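Last updated: October
Print this page | E-mail this page

FALLDALE HOUSEHOLD REUSE PROGRAM TO SORT PLUG CHARGERS AND SMALL STORAGE AT RITESSIDE

FALLDALE – The Falldale Household Reuse Program will begin taking small plug-in chargers and desktop drawer units at its Ritesside drop-off counter this October. Residents can bring in wall chargers, plug adapters and small plastic storage in any color and leave them at the counter at no charge.

The program has accepted kitchenware, lamps and bedding since it opened. Chargers were left out until now. They arrived anyway, most often at the bottom of a box of something else, and staff set them aside. A count made over the summer came to 1,321 loose chargers and adapters, along with 117 small drawer units, some of them with drawers missing.

Under the new arrangement, chargers will be sorted by type and placed in drawers or trays with others of the same kind. A filled drawer unit will go out as a set to a household that has asked for one. Trays will be used where a unit has lost a drawer or where only a few chargers are needed. 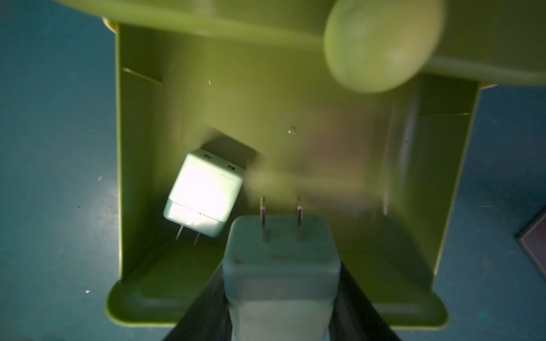 Two small plug-in chargers at a lime-green plastic tray.

Donors are asked to follow a few simple steps before coming to the counter:

Unplug the charger and let it cool. Remove any cable and wrap it separately. Wipe the case with a dry cloth. Do not use water or spray cleaner on anything with prongs. Leave the prongs as they are, even if they are bent, and tell the counter staff about any that look damaged.

Chargers with cracked cases or burn marks cannot be reused. They can still be dropped off and will be sent on with other small electrical waste. Loose batteries and power banks are not part of the program and should go to the county hazardous waste site on Frade Road.

Drawer units should be emptied first. Staff have found paper clips, stamps, hair ties and 53 house keys in donated drawers over the past year. The keys are kept at the counter in a labeled jar and may be claimed by anyone who can describe the key ring they were on. 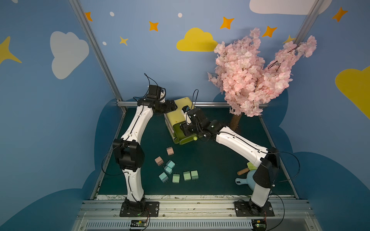

Sorting will be done on open tables. Items of one kind are spread out so that each can be looked over on its own, and the storage they are going into is kept within reach. Sweeping up is part of the job, and every table will have a dustpan. Plastic drawers pick up lint and crumbs in the corners, and these end up on the tabletop once a unit is turned over.

The program has also settled on a packing order. The heaviest chargers go in the bottom drawer so that the unit does not tip forward when it is opened. Small single-port chargers go in the middle, and travel adapters go on top. The order was tried out at the Arnitar branch in the spring and will be used at both locations. 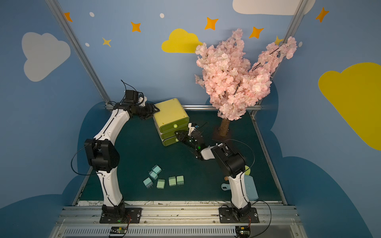

Small power adapters and a three-drawer storage unit, with an artificial cherry blossom tree behind.

Households that would like a filled drawer unit can put their name down at either counter. Units are given out in the order of requests, one per household. Color cannot be chosen, though staff will try to match the size of the unit to the space a household has for it. Schools and shelters may ask for up to 5 units at a time.

Plastic units do not need to look new to be accepted. Scuffs and marks are fine as long as the drawers open and close. Donors who want to clean a unit at home can use warm water and a little dish soap, with the drawers taken out, and should let all the parts dry before putting them back. Units with split runners or broken corners will be used for spare drawers and knobs. 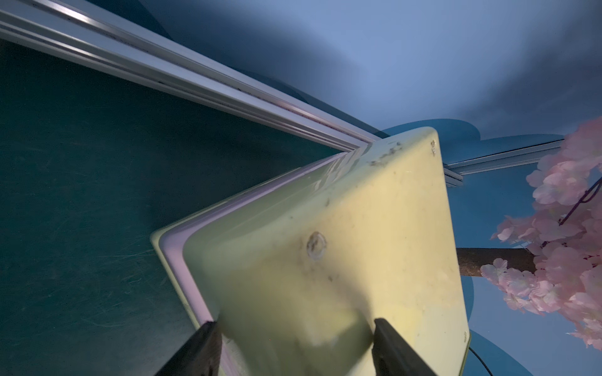 Can I drop off a drawer unit with the chargers still in it?
Please take them out and bring them in a separate bag – the counter staff check chargers and storage at different tables, and mixed items take longer to log.

The Ritesside counter is open from 9 a.m. to 4 p.m. The Arnitar counter closes at 2 p.m. Both have short-term parking by the side entrance, and large boxes can be left on the cart inside the door.

Request forms for filled units are available at both counters.

Print this page | E-mail this page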